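# Packing and unpacking a box with dividers

Updated 20/09/2020

Divided cardboard boxes are worth keeping. The ones that glassware and bottles come in will hold up through several moves if the bottom is sound, and they work just as well for small household things that would otherwise roll around in one big carton. We have used them at Hivstead for years, mostly for kitchen goods and workshop odds and ends.

## Checking the box

Push down on the bottom with your palm before you put anything in. If it gives, tape it again along the seam and once across. Check the corners too. A corner that has started to split can be wrapped with a strip of tape low down, where the weight sits. Any packing tape will do. Masking tape will not hold.

Pull the dividers out and look at them. Bent ones can be flattened under a heavy book overnight. Torn ones should be swapped for a piece cut from another carton, with slots the same depth as the old ones.

## Filling it

- Heavy things go in first, at the bottom of the largest section.
- Wrap each piece on its own. Newsprint leaves ink on white china, so use plain paper for that.
- Crumple a sheet of paper into the bottom of each section before anything breakable goes in, and another on top.
- Keep small loose parts (screws, caps, keys) in an envelope with a label.
- Stop filling about 2 inches from the top if the box will be stacked.

The sections don't all have to be the same size. Take out a divider or two on one side and you have space for a wide item, with the small sections still there for the rest. Kjell Strand packs his router bits this way and keeps the charger for his drill in the big section.

Write what is in the box on the side as well as the lid. Once boxes are stacked you can't read the lids.

## Unpacking

Use a table, not the floor. Waist height is easier on the back and you can see to the bottom of each section. Leave one side of the table free for what comes out, and move your own things — phone, glasses, mail — to the far edge so they don't end up under the packing paper.
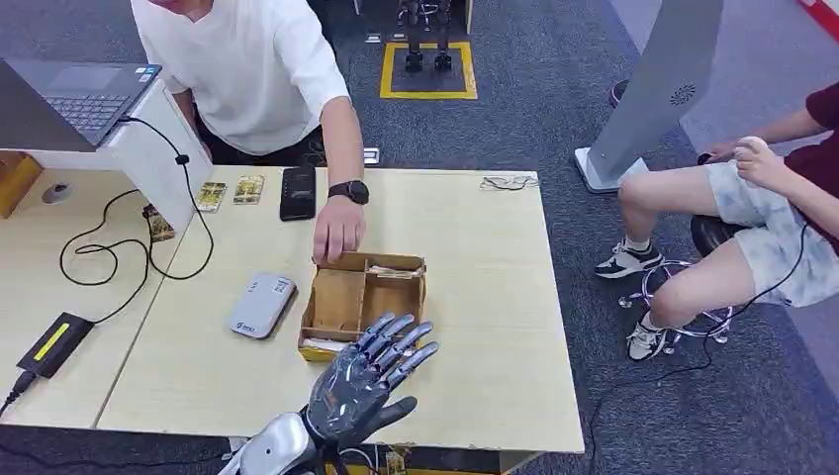
Work from one end of the box to the other and feel through the paper in every section before you call it empty. Small items slip under the crumpled sheets and go out with the recycling. Borghild Myklebust lost the lid of a sugar bowl that way and found it a week later in the paper bin.

If a piece is stuck, don't pull on it. Lift the divider beside it first. The cardboard bends and the piece comes free.

Smooth out the paper that is still clean and lay it flat. It takes up much less room than a bag of crumpled sheets, and it can be crumpled again the next time.

## Storing the empty box

Take the dividers out, fold them flat, and tie them with string. Cut the tape on the bottom of the box and fold that flat too. Slide the dividers inside so they stay with the right box — sets from different boxes rarely fit each other.

Keep the bundle off a concrete floor. A shelf or the top of a closet is fine. Cardboard that smells musty should be thrown out, along with any paper that was stored in it.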